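January, bench notes, sealant

9:15

Started on the Viltard basin sealant. Ingvarsson sent a box of it with a letter saying it can take splashes after 2 hours and full use the same evening. I have heard this kind of thing before. The tube itself is more careful than the letter: "water ready" on the front in big type, and on the back a line telling you that cure depends on bead size, temperature and humidity. So the front of the tube makes the promise and the back takes most of it away.

What I want to know is narrow. If a fitter runs a bead round a basin in the morning in a cold bathroom with the window shut, can the family brush their teeth in it at night? Everything else in the letter can wait.

Setup: offcuts of white countertop from the Olwood job, wiped with alcohol, masked both sides, bead tooled once and left alone. Old sealant (the one we use now) on the left half of each piece, Viltard on the right, and both tubes kept on the same shelf overnight so one doesn't get a head start. Half the pieces stay on the bench. The others go in the back store, which is unheated and as close to a customer's guest bathroom in winter as we're going to get.

Ditte asked why I don't simply make up a proper test chamber. We have no proper test chamber. We have a store with a bad door.

11:30

Skin has formed on all the bench pieces. Finger comes away clean from both products. If I stopped here I could write the same letter Ingvarsson did.

Cut across one Viltard bead with a fresh blade. Skin is thin and the middle is paste. It smeared along the blade and onto my sleeve. The old stuff was the same or slightly worse, so credit where due, but "slightly further along than the one we have" is a different claim from "ready." My guess is that the splash figure was measured on a bead much thinner than anything I've seen a fitter leave behind a faucet.

Store pieces: Viltard still takes a fingerprint. So does ours.

12:40

Unnur Brynjólfsdóttir came by with the call-back folder. She has gone through the bathroom jobs and there are 34 call-backs where the word "seal" or "sealant" is written somewhere on the sheet. That sounds bad until you look at the number of jobs, 2,786 over the period she covered. She thinks the rate is low enough that changing products is a waste of effort. She may be right. I'm less sure the sheets tell us much, though. A fitter who goes back and re-runs a bead on his way home doesn't fill in a sheet. And plenty of people live with a black line behind the faucet for years before they phone anyone.

What I could get out of the folder is the wording. Most of them say "lifting at back edge." Only 5 mention the basin being used the same day, and in those cases it was the customer who admitted it. Lifting at the back edge is more like poor cleaning or a gap that was too wide to begin with. No sealant fixes that. If we buy Viltard to cure a cleaning problem we'll have the same folder next winter and a bigger bill.

14:20

Moisture readings on the store pieces with the Flukov meter. I don't trust these and I'm only writing down that I took them. The meter is meant for timber. Pressed against a countertop offcut it gives a reading, and pressed against the bench it gives a slightly different reading, and neither one means anything. Ditte has used it on tile grout and swears it's fine for comparing one spot with another. I held it on the same spot repeatedly and it wandered more than the difference she was showing me. Leaving it out of the write-up.

15:50

Splash test. Sponge, warm water, a little hand soap, wiped along the bead and left to sit. Bench pieces: Viltard kept its shape, ours got a dull patch. Store pieces: both marked, Viltard less. One Viltard piece pulled away from the masking line, but I was late getting the tape off and I think I did that myself. Repeat it before saying anything to Ingvarsson.

The warm air question came up again. Every fitter has a story about hurrying a bead along with hot air and every one of them says it worked. What they mean is that it skinned faster, which I believe. These sealants cure by taking moisture out of the air, so blowing hot dry air over one looks to me like a good way to get a hard shell over wet paste. I haven't measured it. Ditte Bergmann says she did measure it at her last place and found no difference in the end. She doesn't have the numbers. I'd like to see it done on the same offcuts, cut open next morning, before it goes in anyone's instructions.

17:10

Where it stands: Viltard is a decent sealant, probably a bit better than ours in the cold. The letter overstates it. I would not tell a customer "same evening" on the strength of today. The sheet should go on saying overnight, whichever tube we buy.

To do: repeat the store set with the tape pulled on time. Ask Ingvarsson what bead width they used, and keep asking if they send another brochure. Cut the remaining pieces first thing and write down the depth of cure for each.

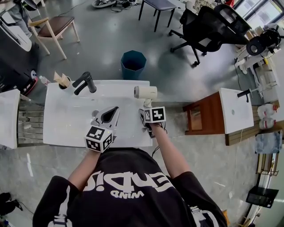

Also need more blades, and the alcohol is nearly out. Olwood want their leftover countertop back if we aren't using it, so mark the pieces we're keeping before they come for it.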